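Dravel 150 Dehumidifier

Every dehumidifier on the market claims to dry a whole basement. We doubt most of them, and we had doubts about the Dravel too before Zamska agreed to lend us one for February. 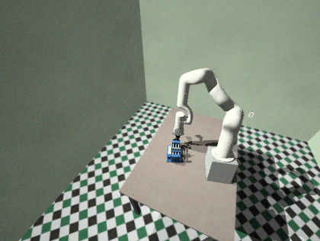
White arm over a blue object on the tabletop.

The tank holds 6 quarts. The box says it covers 4000 square feet, a number we would not repeat to a customer with a straight face. Two rooms and a hallway - maybe.

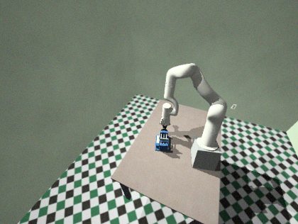 Can it run off a hose instead of the tank?
A standard garden hose fits the rear outlet, but the hose has to slope down the whole way. There is no pump.

The "smart" mode mostly turns the fan up and down. Set the humidity by hand and leave it alone.
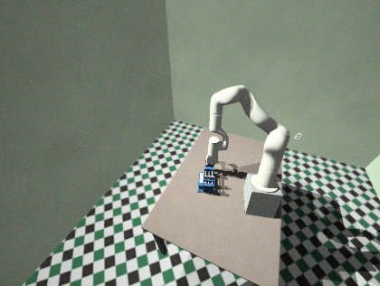

The filter slides out from the side and rinses clean in the sink. Janssen sells a scented replacement that costs more and, as far as we can tell, only smells.

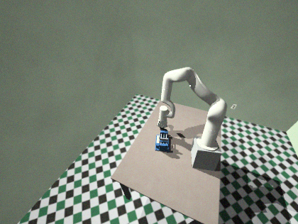
Is it quiet enough for a bedroom?
Light sleepers will hear the compressor start. We'd put it down the hall.

Comments

Crisóforo Montes: Mine iced up in a cold garage. The box says nothing about that.

Timothée Baudry: Still think the old Flenmont was better built.

Contact us | Copyright Zamska Home Supply | Back to top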